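Progress report to the Pisharody Fund
Project: Clothing exchange and mending room, Brultstead
Reporting period: up to the end of September
Prepared by: Ilse Grube, project coordinator

1. What was done

In this period the exchange room was open every Tuesday afternoon and, since the summer break, also on one evening until 19:30. We received 2919 pieces of clothing and other textiles. The sorting goes slower than we planned in the application, because many bags arrive mixed with bedding and shoes. We have now asked the people to bring clothing separately, and this has helped a little.

The mending course has started with 13 participants. The first two lessons were on buttons and hems. The zippers were moved to the next period, as the order from Isaron came late and was not complete.

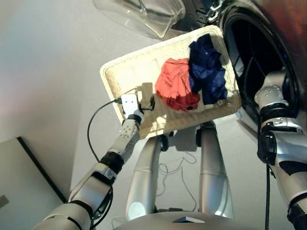 Red and dark blue clothing in a light woven basket.

2. Changes to the plan

In the application we wrote that all the pieces would get a paper label with size and date. After four weeks we stopped the date, and we write only the size. Jörg Reinholz has made a simple list on the computer in which we enter the weekly totals. With your agreement we would like to use this list for the final report also, in place of the form from Pindura, which asks for the weight of each single bag.

We had also planned a collection point at the school. The school has answered that they have no dry storage before the winter, so this point stays open.
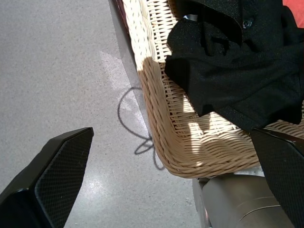 The third change is about the opening hours. Families asked for an evening, and the evening is now busier than the afternoon. We would like to keep both until the end of the project.

3. Money

From the amount for small equipment we have spent 400 euros on two used sewing machines and their service. The thread and needles were paid from the course fees. The rent for the room is paid in advance for this period. No money was moved between the budget lines.

4. Next steps

We will finish the zipper lessons and prepare a winter coat day, for which we need at least 40 coats in children's sizes. Jörg will write again to the school. Please let us know if the shorter list is acceptable for you, so that we can inform the helpers in time.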